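Home | Articles | Topics | Contributors | Contact

Budgeting for a robotic assembly cell

By Abla Farah, December

Budgeting for a robotic assembly cell is the planning stage in which a buyer works out what a robot workstation will cost to purchase, install and keep running. It applies mainly to small electronics work, such as handling circuit boards and fitting wire harnesses, where the parts are light but awkward. The budget normally covers the arms, the grippers, the table, the power supply, the test parts and staff time. 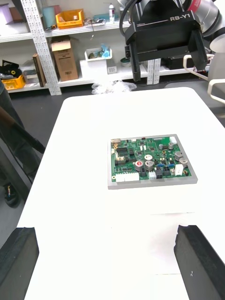 Kanaan, December — Small workshops often put most of the money into the arms and too little into what sits near them. Densely populated boards with tall capacitors and several connectors leave few safe places to grip. A backing plate that extends past the edges of the board gives the fingers something else to hold, and plates or frames of this kind should have their own line in the budget. So should finger pads, which are bought as spares.

Grelura, a planning guide edited by Wolfram Hamann, divides costs into fixed and recurring. Fixed costs are the arms, mounts, table and shelving. Recurring costs are pads, cables, replacement boards and service visits. Training may fall under either heading, depending on whether it is bought once or every year.

Wire harnesses

Flexible parts are harder to cost than rigid ones. A harness with several loose wires does not hang the same way twice, and the time needed to set up a reliable grip is often left out of the first quotation. Tarek Kassab, who planned the Storno workshop, set aside 300 hours for harness work and used 600. Later plans at Storno list it separately from board handling. 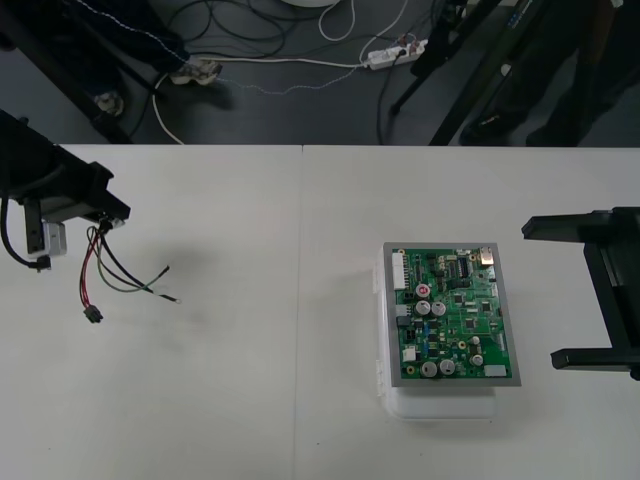 Storno also budgets for boards that will be used only in trials. These may be faulty or out of date, provided the size and connector positions match current stock. Enclosures are ordered with them — a board that is easy to lift from a bare table may be harder to reach once it has to go into a box.

Floor and power

Power outlets and cable routes are priced with the room. Grorkov, a supplier of work tables, quotes for floor channels only on request, and buyers who want them must ask before the layout is agreed. Space for people to stand near the table is included in the floor area.

Timing

Jihad Shboul's planning sheet allows 7 weeks from order to first trial and a further 2 for corrections. Payment is usually split between order, delivery and acceptance. The acceptance test should name the exact board and harness to be used.

See also: Gripper selection; Work tables; Spare parts planning

Contact the editors | Copyright Grelura | Back to top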